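Milk in potato soup keeps splitting, help

posted by Nadinus

Made potato soup twice this month and both times the milk went grainy on me. Little white bits all through it. Tastes ok but looks awful and my kids won't touch it. Using 2 percent, russets, an onion, chicken broth from a box. I pour the milk in straight from the fridge near the end and let it bubble 16 minutes or so the recipe says. Is it the milk? The potatos? Need this for a potluck, 19 people, no time to test a bunch of versions. 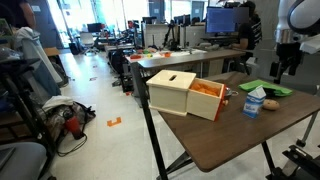 Milk carton and potato, on the table by the box with the drawer.

Teresa Salgado

It's the boiling. Milk goes in last, heat OFF or as low as your burner does. Never let it bubble after that. Also warm it first, microwave is fine, a minute or so. Cold milk into hot broth is asking for it.

If you want insurance, melt some butter, stir in a couple spoons of flour, then the milk slowly, then tip that into the soup. Flour keeps it from breaking. I've done it that way for years for church suppers.
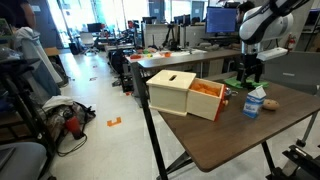

Oh and go easy on anything sour. My sister puts lemon in hers, splits every time. Add sour cream in the bowls, not the pot. Russets are fine, mash a few against the side and it thickens up nice.

Trakus

just use heavy cream. or evaporated milk from a can, doesnt split nearly as easy. cheaper too

Nadinus

Thanks both, going with the flour thing. Will warm the milk frist.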